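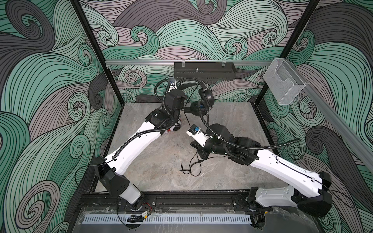

Figure 6.1 A pattern of waves and spirals in mint green, charcoal gray, and pale mauve, continued across three walls. Thin black lines separate the bands.

Chapter 6
Pattern on Walls

Learning Goals

After studying this chapter, you should be able to:
Define motif, ground, repeat, and match.
Tell the difference between a straight match and a half-drop match.
Work out the cut length of a strip of wallcovering when the repeat is known.
Explain how scale and contrast change the way a patterned room is seen.
Plan where a pattern starts and where it ends.

Key Terms

colorway, directional pattern, ground, half-drop match, kill point, motif, random match, repeat, run number, straight match

6.1 Why Pattern Needs Planning

Chapter 5 dealt with plain color. A plain wall is forgiving. If a painter starts at the left or at the right, the finished wall looks the same, and a corner that leans a little may never be noticed. Pattern takes away most of that freedom. Once a wall carries a printed design, every strip has a top and a bottom, every seam has to agree with the one beside it, and a crooked corner shows up as a line of shapes that drift away from the ceiling.

Designers who are new to pattern tend to choose it from a small sample held in the hand. The sample shows the colors and some of the drawing. It does not show how often the design comes around again, and it does not show what happens when the design is seen twenty or thirty times across a long wall. A small leaf that looks quiet on a sample can form strong diagonal stripes over a full room. A bold curve that seems too large in the hand can look calm once there is space for all of it.

In this chapter we treat pattern as something with measurements. Taste comes into it, and the projects at the end will ask for your opinion, but the first job is to learn how a pattern is built and how it behaves on a real surface.

6.2 The Parts of a Pattern

The motif is the shape or group of shapes that gives a pattern its character. It may be a flower, a star, a bird, a spiral, or a plain square. Many patterns have one main motif and several smaller ones that fill the gaps between.

The ground is the surface behind the motifs. In some patterns the ground is easy to see, as when small dots sit on a white field. In others there is almost no ground at all. Bands, waves, and tightly packed leaves may cover the whole surface, so that no one color can be called the background. These are known as allover patterns. They hide seams well, but they leave the eye few places to rest.

The repeat is the distance from a point in the pattern to the next place where the same point appears. The vertical repeat is measured up and down the strip. The horizontal repeat is measured from side to side and is often the same as the width of the strip. When a supplier lists only one figure, it is normally the vertical repeat.

A colorway is one version of a pattern in one set of colors. The same drawing may be sold in a number of colorways, and they can look so different that a client takes them for separate designs. When two colorways are compared, look at light and dark before you look at the colors themselves. A version in which all the colors are close in value will look soft from across the room. A version that sets a very dark band against a pale one will look sharp, even if both colors are dull.

A directional pattern has a right way up. Trees, figures, and most flowers on stems are directional. Check this early. A non-directional pattern can sometimes be turned to save material, while a directional one can't.

6.3 How Strips Match

Wallcovering is hung in strips, and the strips have to meet. There are three common arrangements.

In a random match, the design does not have to line up at the seam. Vertical stripes and many textures fall into this group. There is very little waste, since each strip can be cut to the height of the wall plus a small allowance for trimming.

In a straight match, the design at the left edge of the strip lines up with the design at the right edge at the same height. Every strip begins at the same point in the pattern, and the same motif runs along the ceiling line from one end of the wall to the other.

In a half-drop match, each strip is shifted down by half of the vertical repeat. The motif that touches the ceiling on the first strip appears lower on the second strip and returns to the ceiling on the third. Half-drop patterns look less like a grid, and for this reason they are often used for large flowers and curving designs. They also call for more care in cutting. Installers commonly work from two rolls at once, taking the odd strips from one and the even strips from the other.

The label on the roll shows the type of match with a small symbol. Learn the symbols used by your own suppliers, and read the label before the first cut is made.

6.4 Finding the Cut Length

The height of the wall is not the length of the strip. To find the cut length for a straight match, follow these steps.

Step 1. Measure the height of the wall in several places and keep the largest figure.
Step 2. Add the trimming allowance for the top and bottom.
Step 3. Divide the total by the vertical repeat.
Step 4. Round up to the next whole number of repeats.
Step 5. Multiply that whole number by the repeat.

Suppose the wall height plus the allowance comes to nine feet and the vertical repeat is two feet. Nine divided by two is four and a half. Rounded up, this gives five repeats, or a cut length of ten feet. One foot of each strip will be trimmed away. With a repeat of three feet, the same wall would use exactly three repeats and the cut length would be nine feet. The larger repeat wastes less here, though students often expect the opposite. What counts is how well the repeat divides into the height.

Once the cut length is known, find how many full strips can be taken from one roll. Do not count a part strip as usable for a full-height wall. It may do for the space over a door, but that should be treated as luck and left out of the order.

6.5 Corners, Starting Points, and Kill Points

No pattern can be matched forever. In a room with four papered walls, the last strip meets the first one, and the two will almost never agree. This place is called the kill point. The usual choice is a corner behind a door, or a short strip above a door frame, where few people will look.

The starting point matters as much. On a wall with a fireplace or a bed, the first strip is often centered so that the main motif falls in the middle. On a plain wall it is more common to start beside the corner and work away from the main window.

Inside corners are handled by cutting the strip lengthwise. The first piece turns the corner by a small amount, and the second piece is hung plumb over it. A little of the pattern is lost in the overlap. With a geometric design the loss is easy to see. With a loose, curling design it is much harder to find, so these patterns are useful in older buildings where the corners are out of true.

Rails, shelves, and switch plates break into a pattern too. Draw them on the wall elevation before you settle the layout. A motif cut in half by a shelf looks like a mistake, and moving the whole layout by a few inches on paper costs nothing.

6.6 A Case: The Trekbridge Hotel

The Phelan pattern was drawn for the bedroom corridors of a hotel in Trekbridge. It is a half-drop design of broad ferns, printed at the Skarnlow works in a single colorway. The design office in Zastthorpe ordered 3000 rolls. After inspection, 2673 were accepted. Most of the rejected rolls had a slight shift in the darker green, too small to notice on one roll but clear when two rolls were laid side by side.

The shift came from a change of ink partway through the job. Rolls made in a single printing carry the same run number, and rolls with different run numbers should not be mixed on one wall. At Trekbridge the accepted rolls came from two runs. The designers gave the first run to the upper floors and the second to the lower floors, with the change falling at the stair landings, where there was a painted wall between the two.

The original order had allowed for waste, and the accepted rolls were enough to finish the work in March. Very little was left over for repairs. The office now keeps a separate line in its orders for repair stock, stored flat and marked with the run number.

As you read the next section, keep these questions in mind. Where would you have placed the kill point in a corridor with doors on both sides? Would a straight match have changed the size of the order?

6.7 Scale and the Size of the Room

Scale is the size of the motif compared with the wall it sits on. It is a common belief that small rooms need small patterns. The rule is easy to remember but it fails often enough that you should test it each time — a powder room with one large, open design can feel roomier than the same room covered in tiny sprigs.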